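Why Metal Bins Get Scratched

Blocks and other hard objects are often kept in large metal bins. Metal is strong and does not tear or split as card does.
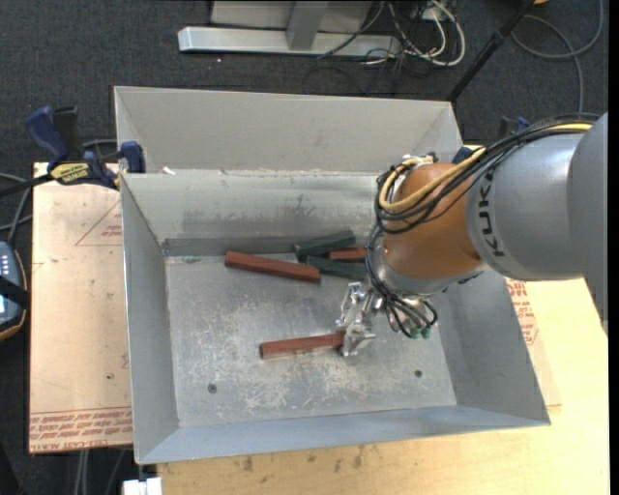 By the Zernora Schools Service

The floor of this bin is bare metal, and it is covered in pale scratches. Most of them are in the middle and towards the front. Five blocks lie inside: 3 are reddish-brown and 2 are dark green.

A scratch is a thin groove. It is made when something hard is dragged across a surface.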